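Brundcombe Film Fair, quick notes

Writing this on the train so forgive the spelling. Went down for the Tuesday, May 2021, doors at ten, queue already past the bakery. Masks on, hand gel, a sticker with your seat on it. Seven bucks for the day, fine.

First up, the props barn. Mostly posters. Some nice ones, a lot of reprints being sold as not reprints. One bloke wanted 141 dollars for a lobby card with the corner chewed off. Passed.

Then the morning screening: Hadside, the new cut. You'll remember I hated the old one. The novel is 30 chapters of a widow not opening a door, and the first film opened the door in the trailer. New cut puts the waiting back in. Slower, meaner, much better. Still has the awful song over the credits. Still has the dog surviving, which the book people near me muttered about the whole way thru. Let the dog live, for god's sake.

Lunch was a pie. Good pie.

Afternoon was the workshop tour, groups of a dozen, keep left, no touching.

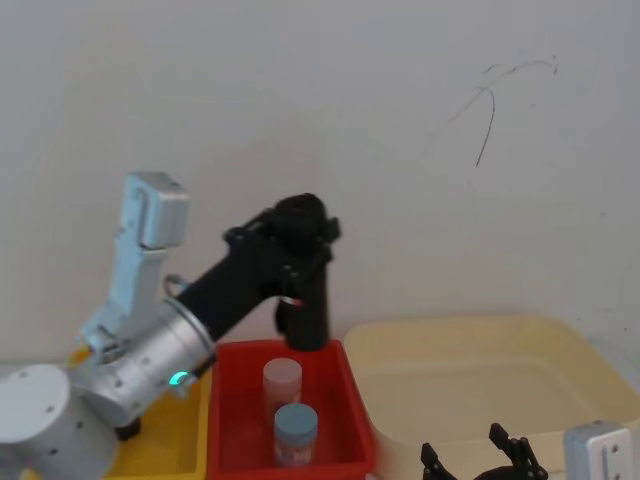
The Nygård talk

Packed, hot, one working microphone. Yavuz Dursun on adapting Nygård, a book he clearly doesn't much like. Refreshing! He cut the brother. Cut the whole second winter. Got 4,000 letters, he reckons, most of them from people who hadn't seen it yet. His line was that the author got paid and still has the book on the shelf, so where's the harm. Bit glib. I half agree.

Somebody asked about the ending and he just said no. Next question.

Imeretti

Late show, only caught the first hour before my train. Gorgeous colour, no idea who anyone was. Three men in the same coat. I gather it gets sorted out at the wedding. Will try and catch the rest when it comes to the Regent, they had it pencilled in back in April and then it vanished off the program.

Parking is hopeless, go by rail. Bring a cushion, the barn seats are planks. Coffee van shuts at 3 and doesnt tell you.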